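招聘:设备采购与预算规划专员(1名,兼做现场记录)

Cukurwood 是一个做家庭物品整理自动化的小团队,现在有7个人。我们今年要添第二套机械臂工作台,可是团队里没有人专门做过采购,所以想找一位同事来负责这件事。

工作内容:
编制设备清单,包括机械臂、夹爪、腕部相机、备用指垫和电源。
向供应商询价,比较交货期、保修和运费,写成一份大家都看得懂的表。
管理每月的耗材费,目前大约是3000元。
和操作员谈话,了解哪些零件磨损快,哪些买了以后很少用。
登记用于抓取练习的物品,现在目录里有174件,坏了要补,重复的要合并。
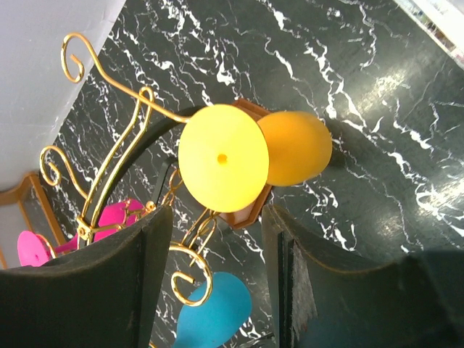
第二套工作台的预算分成两个部分。第一部分是主机和夹爪,我们已经收到 Zukari 和 Rajput 两家的报价,两份报价的写法很不一样,一家把安装培训算在里面,另一家另外收费,需要您重新整理以后再比较。第二部分是夹爪的手指和指垫,这部分钱不多,但是订货次数多,以前常常到用完了才去买,耽误了工作。我们希望您能做一个提前订货的计划。

另外,我们在 Goteo 项目下面还有一笔设备费,使用的规定比较严格,每一笔支出都要有合同和验收单。您不需要懂编程,也不需要会操作机械臂,入职以后操作员会教您基本的知识。

我们希望您:
做过采购、实验室管理或者类似的工作;
会熟练使用电子表格;
能读英文的技术说明书,能写简单的英文邮件;
做事仔细,遇到不明白的型号愿意去问。

工作时间为每天8小时,中午休息时间另算。试用期的工资和正式工资相同,具体数额面谈。预计4月开始上班,如果您需要晚一点,也可以商量。

报名请把简历和一份您以前做过的预算表(请删去保密的内容)发到 Cukurwood 招聘邮箱,邮件标题写“设备采购”和您的姓名。材料收到以后我们会回信,合适的人会请来工作间面谈,也看一看现在的工作台。

发布日期:2021年2月26日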